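The Lid Problem

Four grippers, one storage box, and the long road to opening it

The trouble with comparing robot grippers is that every one of them is wonderful in its own video. In its own video a gripper picks up an egg. It picks up a raspberry. It picks up a wine glass by the stem, sets it down on a white table, and somebody adds piano music. You come away believing that the egg question has been settled for all time, and that you will never again have to worry about a raspberry.

I have never once needed a robot to pick up an egg. What I need, and what most of the people who write to this magazine seem to need, is a robot that can take the lid off a box. So in February I talked my way into a workshop where the arms were already bolted down and the coffee was free, and spent the better part of a month watching machines fail to do what my nephew could manage before he could talk.

The grippers were these. The Gorkex is the cheap one, a two-finger parallel jaw with narrow fingers and a manual that appears to have been translated twice. The Clorkik is the expensive one and comes in a foam-lined case, like a clarinet. The Schumacher is heavy, German in manner if not in origin, and has force sensing in both fingers. The Nustska is soft, which is to say it has three rubber fingers that inflate, and everyone who walked past wanted to shake hands with it.

The rules were simple. Each gripper got 50 attempts at unlatching and lifting a lid from a household storage box, starting from a random position. An attempt counted if the lid came off and was set down flat. It didn't count if the lid came off and went across the room, although I was overruled on this once in the name of morale.

I should say something about lids, having thought of little else. A lid is a bad object. It is wide and thin and it bends. It is gripped at one end by plastic that wants to let go and at the other by plastic that doesn't. A person deals with this by wiggling. Ask ten people how they open a storage box and they'll look at you as if you had asked how they swallow. Wiggling is hard to write down, and a robot can only do what somebody has written down or shown it enough times.

The Nustska went first and was out by lunch. Inflatable fingers are lovely around a tomato, but a handle slot is a narrow place, and the fingers sat on top of it like a cat deciding about a bath. We turned the pressure up. We turned it down. We tried two fingers out of three. It managed 12 lids in the end, most of them by pushing down so hard on one side that the other side popped up on its own. The software logged these as grasps. I logged them as accidents.

The Schumacher had the opposite personality. It has the grip of a man who sells trucks, and it went into the slot without a moment's doubt. The force sensing is meant to tell it when to stop. It does tell it when to stop, in the sense that it stopped constantly, reporting contact with the lid, which was the idea, and then waiting for someone to come over and press a button. After an afternoon of pressing the button I started to understand how elevators feel. Loosening the limits helped a good deal. Loosening them further cost us a box.
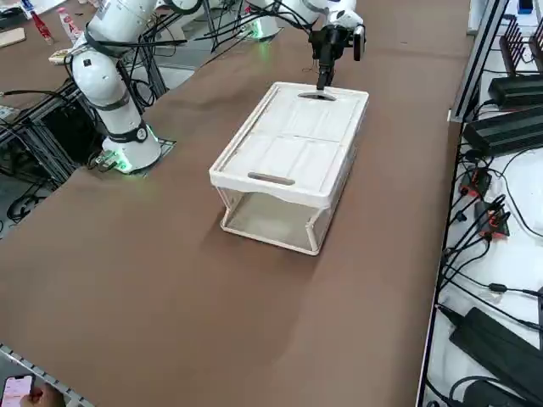
By the second week we had settled into a rhythm, if you can call it that when so much of it consists of waiting. Reset the box. Check the arm. Start the run. Make a small noise of hope. The arm comes in, slows down, slows down some more, and then makes the last inch of the trip at a speed I associate with continental drift. You learn not to watch too closely. The people who work with these things every day have a way of looking slightly past the arm, as you might look past a dog that is about to do something on the carpet.

The Clorkik was the one I'd been waiting for. It costs more than my car, a comparison I make too often in print, and it felt like it from the first run. The fingers closed evenly. The mount had no play in it. The setup screen used complete sentences. It also refused to talk to the arm for a day and a half, over a matter involving a firmware version and a cable that looked exactly like the cable in the case but was not the cable in the case. Once it was speaking to us, it opened lids as if it had been born to the trade, and I had most of this article written in my head.

Then we put the Gorkex on, mainly out of fairness.

The Gorkex has nothing going for it on paper. Its fingers are skinny and a little bit flexible, the kind of flexible that the spec sheet leaves out and the reviews complain about. But a handle slot turns out to be forgiving of skinny, and the flex did by accident what the Schumacher had been trying to do on purpose. When the arm came in slightly crooked, the fingers bent, slid along the plastic, and dropped into place. It looked terrible. It looked like someone trying a key in the wrong door and having it open. And it beat the Clorkik by two lids, which is a small enough margin that a statistician would tell me to sit down, and large enough that I've brought it up at every dinner since.

We ran the whole thing again with the cameras changed, mostly to see whether I'd have to take it back. A camera mounted on the wrist sees the slot wonderfully right up until the fingers get there, at which point it sees fingers. A camera fixed over the table sees everything except the part you care about. Using both is better than using either, and it's also twice the calibration, a word that here means moving a checkerboard around until you've forgotten your own address. With both cameras on, the expensive gripper pulled level. The cheap one didn't improve at all. It had never been paying much attention to the camera in the first place.

Something should be said about cables. No brochure shows them. Every arm, every gripper, every camera and every box that one of those plugs into arrives with its own cord and its own brick, and the bricks are all shaped so that two can't sit side by side on a power strip. Our worst failure of the month, a stretch of lost runs that had everyone rereading code until the pizza came, was traced to a connector that had worked its way loose by the width of a fingernail. I suggested tape. Tape was, I was told, not a real solution. There was tape on it the next morning.

By the time we packed up, counting the reruns and the camera trials and the ones we threw away, we had made 800 attempts on a lid. Of those, 258 failed. You can read that number either way. The people selling grippers would point out that most of the lids came off. I would point out that if I failed to open a box that often at home, someone would gently take the box away from me.

Which one to buy, then. If you're opening lids and your budget is real, get the Gorkex, and spend what you saved on a second wrist camera and some decent cable ties. If your arm will be doing six different jobs in a week and you need the fingers to be in the same place on the sixth job as on the first, the Clorkik is worth the money, provided you order it with the right cable and check the right cable twice. The Schumacher is a fine tool for moving things that can't be hurt. I'd give it castings and leave it alone. The Nustska I would love to see again in a bakery.

What none of them could do was the wiggle. When a lid stuck at one corner, all four would pull straight up, carry the entire box into the air, and hold it there, waiting for further instructions. We tried adding a little shake to the lift. The shake worked on some lids and threw others on the floor, and the argument over how much shake is enough shake was still going when I left for my train.

I did ask about the egg, on my way out. They had tried it with the Schumacher, before my visit. The paper towels were under the sink.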